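4.2 What paper does when you leave it alone

I should say straight off that this part of the study was never in the plan. We had set out to look at how people store wrapping and craft paper at home, and I'd pictured myself writing a tidy little section on drawers and tubes. Then I spent a week in the Larwood flat watching sheets of coloured paper slump, curl and topple, and I got rather hooked on it (Zorica Georgiou will confirm that I talked about very little else at lunch).

The thing is, paper that has lived on a roll wants to go back to being a roll. You can flatten it under a stack of books, you can iron it through a tea towel, and by the next morning the top edge is creeping over again. Most of the people we visited knew this perfectly well and had given up fighting it. They folded the sheet once down the middle, stood it up against whatever wall was handy and got on with their evening. In my notes I started calling this "the lean", and the name stuck with the rest of the group, although Ognjen Radulović still thinks it sounds like a dance.

A lean needs a crease to work. An uncreased sheet slides down the wall and ends up on its back, usually while you're hunting for the scissors. With one good fold the sheet becomes two faces meeting at an angle, and each face props the other. I was surprised by how much the crease could put up with! We tried it with the thin shiny stuff from Gesau, which was hopeless, and with the heavier matt paper that Mujić sell by the sheet, which stood happily through a whole afternoon of doors opening and closing. Figure 4 has a pink sheet in the lean, and it's the one I keep going back to when I try to explain the difference between a fold and a curl. 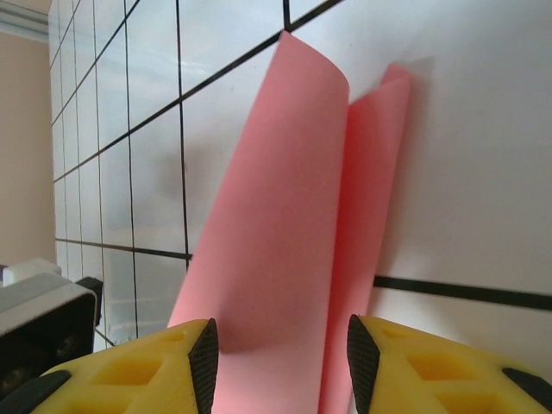
Figure 4. Pink paper in the lean, with a deep upright crease between its two faces. The larger face rolls over backwards at the top; the upper edge of the narrower one is folded to a point.

What I like about the sheet in Figure 4 is that the two faces don't match at the top. One has gone soft and tube-like, and the other keeps a sharp corner. We saw this sort of mismatch again and again in the flat, and my first guess was that people were simply folding off-centre. Haris Karagiannis had a better idea, and I've come round to it: a fold across the top stiffens the edge, so the curl can't get going there and has to show itself on the side that was left plain. Anybody who has tried to keep a poster flat by turning down one corner will have met the same thing.

The wall matters as well, more than I'd expected. Gloss tile gives the paper almost nothing to hold on to, so the foot of the sheet does most of the work. On matt emulsion the top edge drags a little and the whole lean settles lower. I haven't got proper measurements of this, only 4 pages of scribbles and a strong opinion, and Noémie Perron has very reasonably asked me to keep the two apart. We pick up the question of surfaces in section 4.3, using the Teltari sheets, which were all cut to the same size.

One last point before I move on to drawers. Several people told us they stood their paper up so that they could see the colour, and wouldn't use it if it went back in the cupboard. I do exactly the same at home with a roll of green crêpe that I bought in February and still haven't cut.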